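ACTA DE LA REUNIÓN — SALA DE LECTURA DEL ALTILLO
Asociación Cultural Limel
23 jul 2020

Asisten: Kanini Kinyua (toma notas), Rebeca, Iñaki, Mercè, Tobías y Lucía. Excusa Andrés, manda sus comentarios por correo, se leen en el punto 3.

Empezamos tarde, faltaba la llave de arriba. Se aprueba el acta anterior con una corrección: donde decía "estantería de Rebeca" tiene que decir "estantería cedida por Rebeca". Sigue siendo suya.

1. Mesa del altillo

Se queda donde está, pegada a la barandilla. Iñaki había propuesto llevarla contra la pared del fondo para ganar paso. Mercè en contra: en la pared no hay luz por la tarde y el enchufe queda al otro lado. Votación rápida, cuatro a favor de dejarla, uno en contra, una abstención.

Pendiente: repasar el tablero con aceite. Hay medio bote del año pasado en el armario de abajo, mirar si todavia sirve. Si no, Tobías compra otro y trae el ticket. No usar barniz, la última vez olió toda la planta y hubo que cerrar.

Las sillas: dos cojean. Se apartan hasta que alguien las encole. Iñaki dice que en una tarde las tiene. Queda apuntado así, "en una tarde".

2. Lámpara

La gris oscura, la de la mesa. Quejas de varios lectores por la luz: unos la quieren hacia arriba para que no deslumbre, otros directa sobre la página. Se habla bastante de esto, quizá demasiado. Acuerdo: cada cual la mueve como quiera y al irse la apaga. Sin cartelito (Lucía quería cartelito).

Cable: recogido siempre junto a la base, nada de pasarlo por el suelo entre las sillas. Comprar bridas de velcro, no de plástico.

Comprar una segunda lámpara? Rebeca trae precio del modelo Werkik, 50 euros con bombilla. Parece caro. Mercè tiene una en casa que no usa, la mira y avisa. Se deja la compra en espera hasta saber.

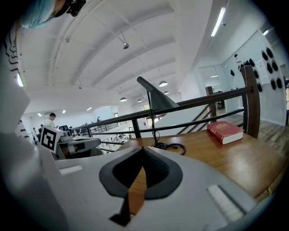 3. Libros que se quedan fuera de sitio

Correo de Andrés: pide que al cerrar no quede ningún libro en la mesa. Dice que después pasa una semana y nadie sabe si el libro está prestado, devuelto o perdido. Lucía contesta que si alguien lo está leyendo a ratos es un fastidio ir a buscarlo cada vez al estante. Los dos tienen algo de razón.

Acuerdo: se pone una balda de "en lectura" en el mueble de la entrada del altillo. Libro con papelito y nombre, máximo 14 días. Pasado el plazo vuelve al estante aunque tenga papelito.

Los de tapa dura no se dejan abiertos boca abajo. Ya hay dos lomos rotos. Mercè se ofrece a arreglarlos pero pide cola buena, no la de barra.

El tomo rojo de letras doradas: Tobías pregunta si se puede prestar. No. Solo consulta en sala, como los demás de ese armario. Que se diga tambien a los nuevos porque no lo saben. Kanini lo añade a la hoja de normas.

4. Donación Grumitz

Llegan 16 cajas de la antigua librería Grumitz. Los herederos quieren que se recojan antes de octubre. No caben en el altillo, descartado subirlas todas. Propuesta de Iñaki: abrir abajo, separar, subir solo lo que entra en catálogo y lo demás a la venta de otoño.

Dudas: quién carga. Escalera estrecha, curva. Cajas pequeñas, media carga como mucho — el otro día Tobías subió una entera y se quedó sin espalda. Se busca furgoneta, Rebeca pregunta a su cuñada.

Criterio de selección, sin cerrar. Novela repetida fuera, seguro. Enciclopedias, discusión larga. Lucía las quiere, Mercè no, nadie más se moja. Se vuelve sobre ello cuando se haya visto el estado.

Libros con humedad: no entran, ni para mirar. Se quedan en la planta baja en bolsa cerrada hasta decidir.

5. Barandilla

El pasamanos de madera está aspero en la parte de la curva, un lector se clavó una astilla. Lijar a mano, grano fino. Las barras metálicas bien, solo polvo. Limpieza con trapo húmedo y secar enseguida.

No colgar abrigos ni bolsas en la barandilla. Se dijo ya en otra reunión y sigue pasando. Se pide un perchero para el rellano. Iñaki: en el trastero hay uno con tres patas buenas y una mala. Se mira.

No apoyar libros ni vasos en el pasamanos, abajo hay gente.

6. Cuentas

Queda poco. Entradas del mes solo cuotas. Salidas: papel, bombillas, la copia de la llave que ahora no aparece. La subvención de Muli sigue sin contestación, se pidieron 4,000 para estanterías y material. Rebeca vuelve a llamar. Si no contestan se hace la mitad de las estanterías y ya.

El dinero de la venta de otoño se reserva para encuadernación, a petición de Mercè. Aprobado sin votos en contra.

7. Ruegos y preguntas

Tobías: que se abra la ventana del altillo un rato antes de cada sesión, hace mucho calor arriba. De acuerdo. Quien abre la sala abre la ventana, quien cierra la cierra.

Lucía: grupo de lectura en voz alta, quiere retomarlo con menos gente. Se ve bien, pero usando las dos plantas y con sillas separadas. Ella hace lista.

Iñaki pregunta por la copia de la llave. Nadie la tiene. Que cada uno mire en casa.

Mercè pide que no se coma en la mesa. Café sí, con tapa. Se aprueba lo del café por cansancio general.

TAREAS

Tobías — aceite para el tablero, bridas de velcro.
Iñaki — sillas, perchero, lija del pasamanos.
Mercè — lámpara de casa, lomos rotos, precio de la cola.
Rebeca — furgoneta, llamada a Muli.
Lucía — balda "en lectura", lista del grupo.
Kanini — hoja de normas, pasar el acta a Andrés.

Próxima reunión por fijar, se avisa por correo. Se levanta la sesión sin más asuntos.

Kanini Kinyua
Secretaría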